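Chapter 4
Reading a Small Place: Settlement, Records and the Local Past

Before you start: have the Clurley sheet map open, the big one, not the reduced copy in the back. Chapter 3 covered rivers. You need the bit on terraces, the rest can wait.

What this chapter does

Takes one small town and works outward. Where it sits, why there, who wrote it down first, what happened to the land around it afterward. The town is Clurley. Hill town, single main street, church at the top end, market square at the bottom end, the river Venell below that. Two villages come in for comparison: Uibo, across the valley, and Bidstead, downstream on the flat.

By the end you should be able to take a place you have never visited, a map and a handful of old records, and write two decent pages on it. Decent, not perfect. Most local histories are one good document and a lot of walking.

Key terms: site, situation, charter, tithe, common land, nucleated, dispersed, toll, parish boundary. Learn site and situation first. People mix them up every year.

4.1 Site and situation

Site is the ground itself. Slope, water, rock, drainage. Situation is the place in relation to everything else: roads, fords, other towns, the coast.

Clurley's site is poor on paper. Steep, thin soil, north wind all winter. The spring on the upper side never fails though, and the spur is dry underfoot when the valley floods. Situation is much better. The ridge road and the ford road meet just under the church. Anyone moving salt inland or wool outward had to pass it.

Bidstead is the reverse. Lovely site, flat, deep soil, room to build. Bad situation until the bridge came. Then everything changed in a generation, see 4.5.

Uibo has neither and is still there. Worth thinking about. Small places hang on for reasons that don't show up on maps, family land mostly, and a chapel people were attached to.

4.2 The first mention

First mention does not mean foundation. Write that in the margin. A place shows up in a record when somebody needed to tax it, give it away or argue over it. It may have been lived in for centuries by then.

Clurley first turns up in a grant of land to an abbey. The grant lists a mill, a vineyard, pasture "as far as the white stones," and the rights to the spring. No mention of houses. Older writers took this to mean an empty hillside with a mill on it. Hard to believe. A mill needs grain and grain needs people, and nobody fights over a spring that no one drinks from.

Things to ask of any charter:
Who is giving, who is getting.
What is named and what is left out.
Which boundaries can still be found on the ground.
Is it the original or a later copy. Copies get improved.

The Clurley grant is a copy. The hand is later than the events and one of the witnesses was probably dead. Doesn't make it worthless. Somebody at the abbey wanted that claim on parchment, and the wanting is evidence too.

4.3 Walls, hearths and counting people

The hearth list is the best source for the middle period. It gives 85 hearths inside the walls and 2 outside by the mill. A hearth is a household for tax purposes, so not a person, and not quite a house either. Students multiply by five and stop. Don't stop there. Widows were often excused, clergy were off the list, and lodgers vanish completly.

A later church count gives 800 souls for the whole parish, Uibo included. Round number. Be suspicious of round numbers, the priest may well have guessed.

The walls follow the spur and not the houses. You get odd corners of empty ground inside them, used as gardens and for animals in bad times. Several are still gardens. The lower gate is gone, taken down for its stone, and you can find dressed blocks from it in field walls half way to the ford.

4.4 Land, and who worked it

Three belts around the town. Gardens and vines close in, plowland on the terraces, common grazing above. Same pattern all down the Venell with small changes.

The common is where the trouble was. Clurley and Uibo both claimed the upper pasture and both had paper to prove it. The quarrel ran for 70 years and produced more documents than anything else in the valley, which is lucky for us. Witness statements are full of stuff no charter would ever bother with: where the sheep were washed, what a cheese cost, which path flooded in June, who had moved the marker stones. Read the extracts in the source pack before section 4.5. Read them twice if the spelling throws you.

One warning. Witnesses were picked by the side that called them. Old men remember what their village needs them to remember.

4.5 The bridge and after

The bridge at Bidstead took the traffic off the ford road. Carts could now stay on the flat. The Clurley market shrank from weekly to monthly, then became a fair, then a date on the calendar with a procession attached. The fair is still held, on 12th November, mostly food stalls now.

Population followed the road. Sons of the hill families show up as tenants in Bidstead within a few years, same surnames, sometimes the same nicknames. The upper terraces were let go and scrub came back. Look at the map again, contour by contour, and you can see which fields went first. The high ones and the ones facing north.

Was it decline? Depends who you ask and where they were standing. The spring stayed, the church got a new roof, and the people left behind had more land each then their grandparents did. Keep both stories in hand as you work through the sections.

Source pack for this chapter: the grant (translation only), the hearth list, six witness statements, the bridge accounts. The bridge accounts are long. Skim the first part, slow down at the carting costs. 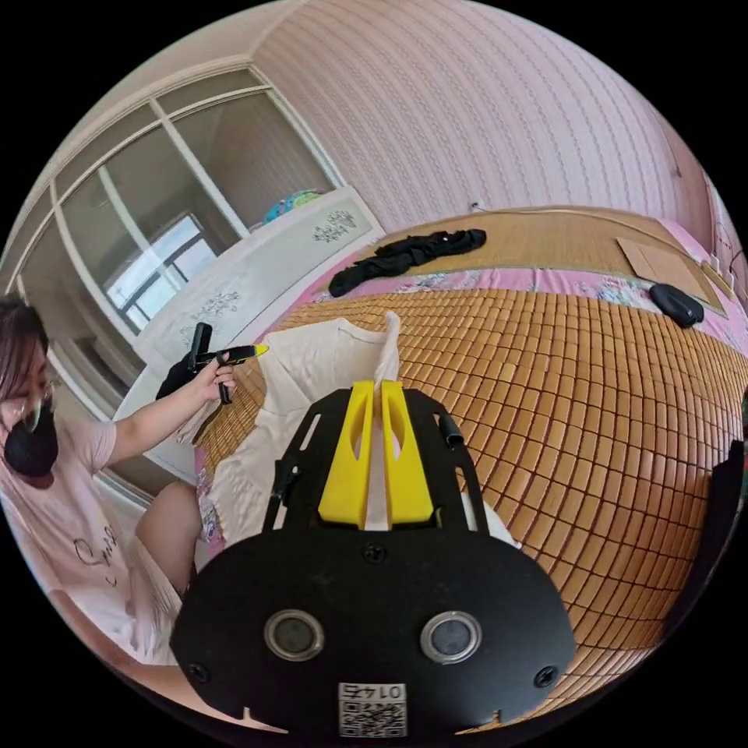 Have the grant beside you for the first exercise, and a pencil. You'll be marking boundaries on the sheet map and some of them will be wrong the first time. Start at the spring and go clockwise, the way the clerk did.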